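Soltetti opens hand-guided demonstration program for laboratory tasks

BORKDALE, July – Soltetti, a developer of automation for small laboratories, announced today the opening of its demonstration program at the Borkdale site. In the program, people with bench experience show a task with hand-held grippers, and the recorded movements are used to teach a two-armed robot.

The first collection includes 2155 demonstrations, made by 22 operators. The company will share it with its partner Carbone, which prepares the robot arms for the trial in Wodadstead.

"Our operators know how to handle a tube, but most of them never programmed a machine," said Fouzia Talpur, head of the program. "With the grippers in their hands they can start on the same morning. We ask them to work at their normal speed and to not correct small hesitations."

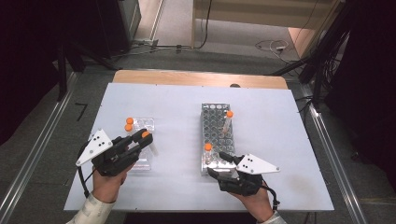

Soltetti selected tube handling for the first stage after visits to 17 laboratories. Staff in these places told the company that moving tubes between trays and racks takes much of their day. The task needs both hands: one gripper can hold an orange-capped tube over the clear tray while the other stays at the corner of the metal rack. Each gripper carries a white marker plate with black dots, and the operators are instructed to keep both plates free of their sleeves.

"A tube held flat is a different problem from a tube standing in a hole, and we want many examples of both," said Danylo Kuzmenko, who leads the training of the robot.

Laboratories that wish to send operators for the second stage can write to Ornella D'Amico at the Borkdale office. Sessions begin every Monday at 9 a.m.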